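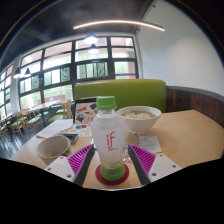

Figure 4. Bottled drink with a green cap and a lime-green lower band, standing on a round red coaster on a café table.

4. Cap color and the naming of bottled drinks

4.1 Background to the interviews

In the previous section we considered how guests order a bottled drink when the menu is in their hands. In the present section we turn to the second order, which is often made when the menu has already been taken away. At this moment the guest must find a name for the drink, and the name on the label is only one of the possible names. Many guests in our material did not use it. They asked for "the green one," "the same with the green top," or simply "one more of this," and the staff understood them without difficulty in most cases.

The interviews were made in Jarnel and in Kerano, in cafés which sell both open and bottled drinks. In total 159 guests agreed to speak with us, each of them after the first drink was served. The conversation was kept short, up to 7 minutes, and followed the Flemlow question guide, which we translated into the local language and shortened in the part on household habits. We did not show the guests any bottle during the conversation. They answered from memory or by looking at what was already on their own table.

4.2 Color words and brand words

We divided the answers into color words, brand words and pointing words. A color word was any word or phrase in which the color of the cap, the label or the drink was the main part. A brand word was the name printed on the bottle, also when it was said in a shortened or wrong form. By pointing words we understand expressions such as "this" or "that one there," with or without a movement of the hand.

The division was not always easy. Some guests began with a brand word, hesitated, and then changed to a color word, especially when the name was short and written in letters whose shape is more like a drawing. We coded such answers by the last word used, as this was the one that the server finally acted on. In the Kerano material this decision has more influence on the result than in the Jarnel material, and the reader should keep it in mind when the two towns are compared.

A second difficulty was that the same color may appear on the cap and on the label. When a guest says "the green one," we cannot know which part of the bottle is meant, and a direct question about it usually produced an answer that seemed to be invented for us. We therefore do not separate cap and label in the case where they have similar colors. Where the colors are clearly different, the guests named the cap more often than we had expected. The cap is the highest point of the bottle, it is the part that the hand touches first, and on a crowded table it stays visible above cups and plates.
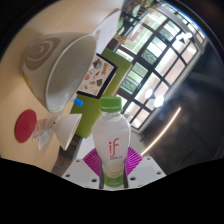
Figure 5. Clear bottle with a green cap, a red logo and a pale green label band. The small print is not readable at this size.

4.3 The role of the staff

Servers have their own vocabulary, and it does not agree completely with that of the guests. In the cafés supplied by Kartha, the order sheet lists the drinks by a short product code, and several servers used the code also when they spoke among themselves. In front of the guest they changed to the guest's own word. One server in Jarnel explained that she repeats the color on purpose, so that the guest can correct her before she goes to the refrigerator.

This habit of repeating has a practical side which we did not foresee when we planned the study. If two drinks on the shelf have caps of nearly the same color, the repeated color word does not remove the mistake but confirms it. The servers knew this well. In one café the bottles with similar caps were kept on separate shelves, and the word "upper" or "lower" was added to the color.

4.4 Limits of the material

All interviews were made in July, when more cold drinks are sold and the terraces are full. It is possible that guests who sit inside, with less noise and more time, read the label more carefully. We also spoke only with guests who were sitting at a table, and the take-away order, in which the bottle is chosen by the hand and needs no name, is outside of our material. The answers of children were written down when a parent allowed it, but they are not included in the counts of Section 5.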